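Launch night safety checklist, Hanbridge shop
Walked through 5th December by Anjani Gunawan, with comments

Okay, the new Lazaridis novel goes on sale at midnight and we've got 264 names on the preorder list, so I did the walk with the clipboard this afternoon and typed it all up while I still remember what my scribbles mean. If an item says OPEN and your initials are next to it, that's you!

1. Front doors and line outside
OK. Both doors swing all the way out and the push bar on the left one has stopped sticking (thank you, WD-40). The line goes toward the bakery, same as for the last Gimero book, and please keep the bakery's doorway clear this time. They were very nice about it, but they did mention it. Twice.

2. Aisles
OPEN (T.). Fiction is fine. The spinner rack of bookmarks by the stairs sticks out right where people turn with their arms full, and I caught my own hip on it. Move it into the office until the morning.

3. Book stacks and displays
OPEN (me). The pyramid of hardcovers looks gorgeous, I know, I know, but it's taller than my shoulder and I could make it wobble with one finger. I'm taking it down to waist height before we open. The cardboard castle from the publisher can stay if we tape the feet down.

4. Exits and emergency lights
OK at the front. The exit sign over the back hall was dark when I got there, so I swapped the bulb and it's fine now. Extinguishers are both in the green, tags in date. 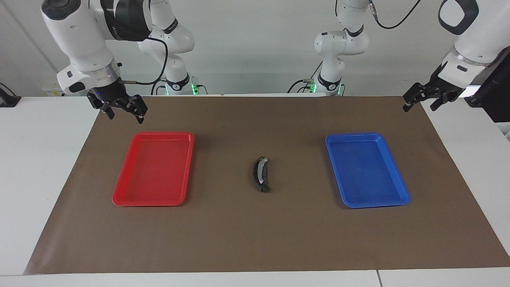 Two arms, two grippers.

5. Back hall
OPEN (T. and me). Boxes again! I love that the Drivthorpe reprints came early, but they can't live in the hall, even on a cart, even "just for tonight." Stockroom, left wall, under the shelf with the calendars. I'll help after dinner.

6. Cords
OK with a comment. The reading mic runs off the outlet behind the register and the cord is taped the whole way across. The string lights in the kids' corner were plugged into an extension cord plugged into another extension cord, and I've unplugged the lot. We can have lights again when somebody buys a proper long one.

7. Candles
FAIL, fixed. Whoever put real tea lights on the signing table, they're pretty, and they're next to 1000 paper bookmarks. Battery ones are in the drawer under the gift wrap.

8. Step stools
One OK, one FAIL. The red one has lost a rubber foot and slides. It's in my office with a note on it, and the note says no.

9. Hot drinks
OK. Cider urn goes on the low table against the wall, lids on every cup, one of us pouring. Kids in costume with long sleeves get theirs handed to them.

10. First aid kit
OPEN (me). Almost out of the small bandages (paper cuts, it's always paper cuts). Picking up 3 boxes on my way back.

I'll do items 2, 3 and 5 again at eleven, before we unlock. Text me if you finish early and I'll come look.

Anjani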